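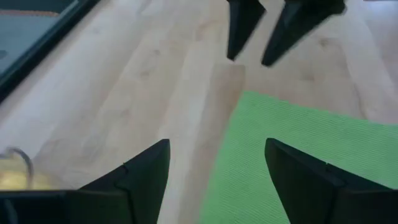 I run a small textile care workshop called Clarnora, and I'm looking for people who fold laundry at home and have opinions about it. We write care and folding guides for linen shops, small hotels and anybody else who hands a stack of towels to a new hire and hopes for the best. Our work table has a pale wood-grain top, with planks and little knots in it, and a bright green ribbed mat sits on it, and I can tell you I have spent more hours at that table than at my own dinner table this year. Now I need other hands and other habits, because mine have gotten far too set. If you fold in thirds, in halves, in rolls, over your knee or against your chest like my grandmother did, please keep reading!

What I'm calling for is home folders. Not professionals (though if you worked in a hotel laundry once, I won't hold it against you). You'd come to our room in Pristham for one session, fold and stack a mix of everyday cloths the way you would at home, and talk to me while you do it. I take notes by hand, ask nosy questions, and make tea. Then you'd go home with a small bundle of cloths and keep a folding diary for 30 days. A diary entry can be one line. "Kitchen towels, thirds, gave up on the fitted sheet" is a perfectly good entry and I have written that one myself.

The session runs 2 hours, with a break in the middle whenever you feel like one. Morning sessions start at 9:30 and afternoon ones at 1:15. You can sit or stand. Tell me ahead of time if you'd like the taller stool, or if you want the table to yourself for a while before we start talking, which some people do and I completely understand.

You don't need to be neat. I'd like to say that twice, because when I ran a smaller version of this last year almost everybody who wrote to me opened with an apology for their linen closet. I want the closets where things fall out when you open the door. I want the person who has a system and the person who lives out of the dryer, and I would dearly love to hear from a few people who share the folding with a roommate or a spouse and don't agree on how it goes.
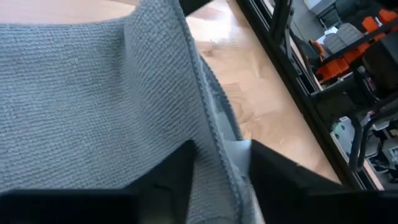 Pristham, July

An update, now that the first replies have come in and the same questions keep landing in my inbox.

Yes, it's mostly towels. Microfiber is the one I'm really after this round, and the gray ones in particular get handled a lot here. They're a ribbed knit with a hemmed border, and that border is where all the trouble lives. Fold one over and the hem makes a thick ridge, so a stack made of them leans unless you turn every other one around. Some people line the hems up on the inside, some put them on the outside, and some never noticed there was a hem at all. A few of ours have a loose strand coming out of the edge and I'd like to know what you do with that at home. Snip it? Pull it? Pretend you didn't see it? (I pull it. I know I shouldn't.)

No, you don't have to bring anything. If you have a cloth you can't figure out how to fold, though, bring that, and we'll have a go at it together. Clean, please.

Yes, you can bring a child who likes to help, as long as they're happy at a table and you tell me first so I can plan the session around it. No pets, sorry. Lint is enough of a problem already.

Yes, left-handed folders are very welcome, and I'm short on them right now. The guides I've read all assume you start from the right corner, including the one I wrote.

Pay is 82 dollars for the session, handed over when you leave, and you keep the bundle of cloths whatever happens with the diary. If your diary goes quiet halfway through I won't chase you more than once.

The results go into a new guide we're putting together with Derkach, who make the printed cards, and Staletti, who will be packing one in with their towel sets. The first print run is 4000 cards. Your name won't be on any of it unless you'd like a thank-you line on the back, and then it will be spelled however you tell me to spell it.

Getting here is easy if you come in by the side door. The front one belongs to the upholstery shop, and they're very nice about redirecting people but I try not to make them do it too often. There's parking in the back, and one step up into the room. I have a ramp for it, so mention it when you write and it'll be down before you arrive.

To take part, write to the Clarnora desk with your first name, whether mornings or afternoons suit you better, and a few lines about how you fold a bath towel. Don't look it up first! Just tell me what your hands do. If you'd rather leave a voice message, that's fine too, and I like those because people tend to start folding something while they talk.

I answer everyone myself, usually in the evening, once the table's been wiped down. Afternoon places are filling faster than mornings, so if you can do a 9:30 start, say so in your first line.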